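Two Hours at the Dodmont Open House

I went to the Dodmont open house in July because a reader kept writing to ask me if it was worth the drive. Dodmont calls itself a center for magical study. It's a former feed store on the edge of town with a teaching room, a shop, a garden out back and a temple room upstairs that you may enter with your shoes off. The open house runs from ten in the morning until dusk. I lasted until four.

I should say where I stand. I've kept a small altar for most of my adult life and I've sat in a lot of circles, some good and some that were a way to sell candles. I don't mind being asked to close my eyes and picture a golden light. I mind being told what it cost to build the light.

The welcome talk was held in the teaching room. We heard that the building sits where two lines of earth energy cross. I asked how that had been worked out, and was told that it had been felt by several people on separate visits. Had those people talked to each other first? The speaker smiled and moved on to parking. Then we heard the price of the full course, which is $2,515 if you pay up front, and the price of the foundation year alone, which is $1,150. I wrote both down. The woman next to me wrote them down too and then put her pen away for the rest of the talk.

After that we were free to wander. The temple room is the best part of the place and I'd have been happy to spend the day in it. The walls are plain, the windows face east, and someone has had the sense to leave it mostly bare. There is one altar and a good deal of floor. I sat for a while with my back to the wall and it was quiet, apart from the shop's wind chimes coming up through the boards. Did I feel the lines crossing? No. I felt the way I feel in any well-kept room where people have been asked to lower their voices.

The sample lesson was called Opening the Inner Gate. It was a guided visualization, 2 parts with a break for tea. The first part was fine: slow breathing, a path, a door, a garden behind the door. Anyone who has read a beginner's book knows this garden. In the second part we were told what we would find there, down to the color of the bird on the wall, and then asked to share what we had seen. Nearly every hand went up for the bird. This was taken as proof of a shared vision. I'd call it good listening.

I did like the teacher's advice on keeping a notebook. Write it down before you talk to anyone, date it, and don't fix it later. If they had done that before the sharing, I might have something more interesting to report about the bird.

The shop is called Wivico, for reasons I didn't get to the bottom of. It sells what you would expect. Incense by the stick, cords in all the colors, hand-poured candles, and a line of oils under the name Distari that takes up a full wall. The Distari leaflet says each oil is "tuned" during a full moon. I asked what happens to a batch that is made on a cloudy night and got a long answer about intention. The rosemary one smells nice. I didn't buy it, having a rosemary bush at home that gets the same moon.

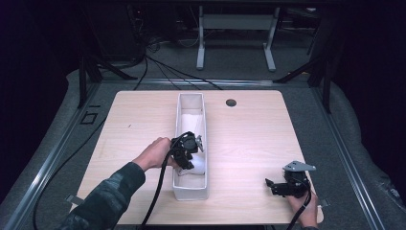

One of the tables during the afternoon session.

The last thing I went to was a talk on the history of the temple as an idea, and the speaker made the claim that the ritual they teach at Dodmont has come down unchanged for 2,000 years. It has the four quarters, the order of the elements and the closing words that I have met in books a good deal younger than my grandmother. There's no shame in a new ritual. Mine are new, and several were put together at the kitchen table. But if you tell a room of beginners that something is ancient, one of them will go and look it up, and then she won't trust you on the parts you got right.

Practical matters. There's a bus that stops near the Meijer, and from there it's a dull walk along the highway, so take a car if you can share one. Lunch was lentil soup and it ran out early. The stairs to the temple room are steep and there's no other way up, which the website should mention. The bathroom is behind the shop, so you pass the Distari wall twice.

Would I tell my reader to go? For the open house, yes, if she's passing. It's free, the upstairs room is lovely, and you can leave when you like. On the foundation year, I'd want to see a list of what gets taught each month, and when I asked for one I was given a bookmark.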